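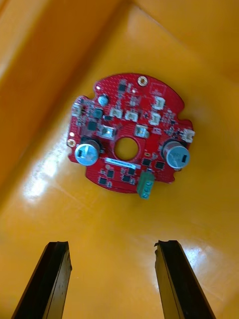 How should returned circuit boards be packed?
Put each board in its own antistatic bag and fold the top over twice. Do not use bubble wrap directly against the board. Boards with a coin cell must have the cell removed first.

Which boards does Kaltberg accept?
Any bare or populated board up to 800 grams. Power supplies go through the Rovik scheme, which has its own form and its own address. Boards with liquid damage are accepted but cannot be credited.

Where do I find the return number?
It is in the confirmation email, after the order number. Write it on the outside of the carton – labels inside the carton are not read until intake. Numbers issued before October start with 2424 and are still valid.
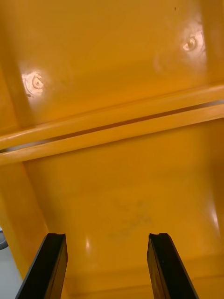 If the email is lost, request a new number from the Sketstead depot. The old one is canceled at that point, so do not mix the two in one shipment.

Can I send several boards together?
Yes, if they share a return number. Use dividers between bags. A carton may hold boards from up to 3 orders when the account holder is the same. 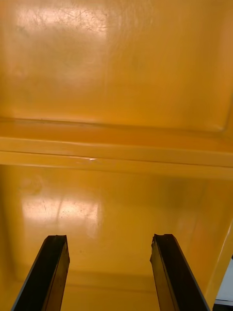

How is the credit worked out?
By board class and condition grade. Class A boards are tested on a Šimko bench tester, the rest are graded by eye. Credits over 3000 points are paid out in two parts.

Who handles disputes?
Write to Ursina Plattner at the Sketstead depot and quote the return number. Boards under dispute are held until the case is closed – they are not sent on for recycling.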